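Teaching a Kit to Clear the Table: Household Tips from Two Weeks with the Trurero Grippers

Hold them low, keep the table plain, and rinse nothing until you've finished your takes.
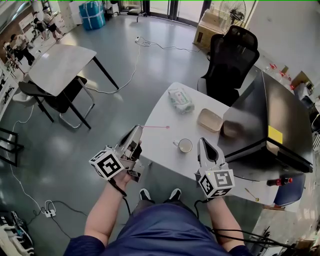

Hrefna Hallgrímsson wrote in to say that she gave up on her own Trurero kit after the first weekend, and that for the money she could have paid somebody to wash her cups until Christmas. Fair enough, Hrefna! I very nearly did the same. But I've kept at it, and I've got a list of things I wish had been in the booklet, so let me pass them on.

Quick recap if you missed my last page. Trurero rents you a pair of hand-held grippers, you do your ordinary chores with them, and the recordings go off to teach a table-clearing arm how you like your own table cleared. You can buy the arm later or not. The rental is $300 for 2 weeks, plus the deposit, which they were quick about returning. I paid for mine and I get nothing for saying so.

Start with the cup

I know, everybody wants to start with the big pile after dinner. Don't. Put one small cup with a handle on the table and do that until you're bored. A white cup on a white table is harder on your eyes than you'd think, especially from straight above, and I kept closing the fingers a little short of the handle. Once I'd got used to it I stopped missing.

Use a stained cup, too. I washed mine beautifully before every take for the first 4 days, and then Damián Bustos at the Trurero help line told me that a coffee ring is fine and that I should use whatever the arm will really have to deal with. All that washing up for nothing.

Wet wipes are your friend (and your enemy)

Keep a soft pack of wipes on the table. You want them there for spills, and they're also good practice, as a soft pack squashes when you pinch it and a cup doesn't. Pick it up by the short end, where the seal is. If you grab the middle, the pack folds over on itself and slides right out. Leave it lying a bit crooked between takes. My first batch had it lined up square with the edge every single time and I was asked to do those again.

A clean gripper finger grips better, by the way. Wipe the tips with a barely damp cloth, then a dry one. I wouldn't use the scented wipes on them, they left a film on mine that I had to get off with a little dish soap. And go easy around the printed cubes! Those black and white squares have to stay readable, so no scrubbing and no greasy thumbs. A dry microfiber cloth is plenty.

A tray saves your temper

A shallow tray is the best thing I added. Mine came from a Plindus storage set and I'd been using it for mail. Everything that gets cleared goes in the tray, and then you carry the whole thing to the sink with your own two hands like a normal person. Anything with a tall rim is a nuisance – you knock the rim with the gripper on the way in, and the cup goes over.

Cables

Both of mine have a black cable coming off them, and they will find your coffee. Let each one drop past your wrist and down off the side of the table you're sitting at, never across the middle. If you've got power strips on the floor as well, run those leads along the wall. I caught a chair leg on one and had to start a long take over, which I was not gracious about.

Sit down, for goodness' sake

The booklet shows someone standing. My shoulders lasted one evening of that. Sit with your knees under the table and your forearms low, and the weight of the things mostly goes away. Take a break before you need one. I set the kitchen timer and get up when it rings, even if I'm in the middle of a good run.

So is it worth it?

Depends on your patience. I sent in 101 takes in the end, and the trial arm they lent me for the last afternoon cleared cups very nicely and made a mess of the wipes – it picked them up by the middle, just like I did at the start, so I suppose I have myself to blame. The Troncoso kit is cheaper to rent, but my neighbor had it and found the grips too fat for her hands. If yours are small, ask to hold one first. Arano is supposed to have a one-handed version coming in October, and I've put my name down for that.

One last thing, on sending it all back: coil the cables loosely and tie them with a bread bag twist. I wound mine tight around the grips and got a very polite note about it.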